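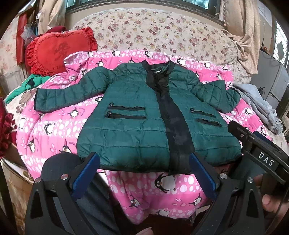
Quilted jacket laid out on a spotted blanket.

Vinia Reading Support: progress report to the Komatby fund
Prepared by Saodah Sumampouw, 3 January 2026 period, report date January 3, 2026

1. Delivery
The reading fluency strand has run in 13 schools since September. Pupils read a short passage aloud to an adult twice a week, and the adult records errors and time taken. By the end of term 1,708 sessions had been entered in the log. Sessions without a recorded time are left out of that total.

2. Materials
The passage bank now holds 200 texts in four bands. Band three was rewritten after Shoaib Chaudhry found that several passages were harder than those in band four. The cause was sentence length, which the first grading method did not weigh. Schools have been sent the new set and asked to destroy the old one. Two have yet to confirm.

3. Staff training
Gyu-bin Sun trained 22 teaching assistants over the term. The course is one half-day, followed by an observed session in school. Most observations are complete. The main fault noted was prompting too early: pupils should be given five seconds before the word is supplied. The handbook has been changed to say this on page one.

4. Assessment
Baseline tests were held in all schools. The mid-year test is due next and will use the same form. No claim about progress is made in this report. Pupils who joined after the baseline will be tested but reported separately.

5. Spending
Printing is over budget owing to the band three reissue. Travel is under by a similar sum. We ask the fund to approve a transfer between the two lines.

6. Open matters
The Pasaribu site has no quiet room for sessions and is using a corridor. Ea Juhl is discussing this with the head. A data sharing form for Uturia is still unsigned.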